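Brudness House bathrooms: progress report for October
Prepared by Latifa Ouali for Mahmoud Bennani, Colomow Housing Fund
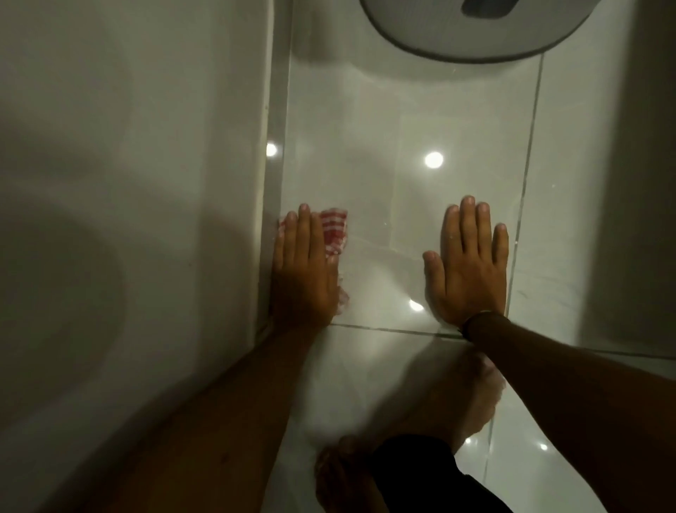
The cleaning and handover work at Brudness House is on schedule in two of the three wings. Of the 118 bathrooms covered by the grant, 60 have now been cleaned, checked and signed off. The rest are in the Kumsa wing, where the tilers finished late and we could not get in until the second week of October.

Floors are taking longer than we allowed for. The polished white tile shows every smear, and the mops we budgeted for leave streaks along the grout. In the narrow bathrooms there is also no room to swing a mop handle. Staff now do the last pass by hand with a cloth, working on their knees. It adds almost 3 hours a day across the crew. We have moved one person over from the kitchens to cover it.

Grout haze was left on a number of floors in the Rokia wing. The tiling contractor has agreed to supply the remover at no charge. We tried it in one bathroom first and the colour of the tile was not affected.

Spending on cloths, gloves and cleaner came to $338 for the month, which is over the supplies line. I would like to cover the difference from the equipment line, as the second floor machine is no longer needed. Please let me know if this requires a written variation.

One complaint was received, about a wet floor left without a sign. Signs are now kept on each trolley. Kneeling pads have been ordered and should arrive on Tuesday.

Next month we will start on the Kumsa wing, beginning at the stair end so the painters can keep using the lift. I will send the updated room list with the next invoice.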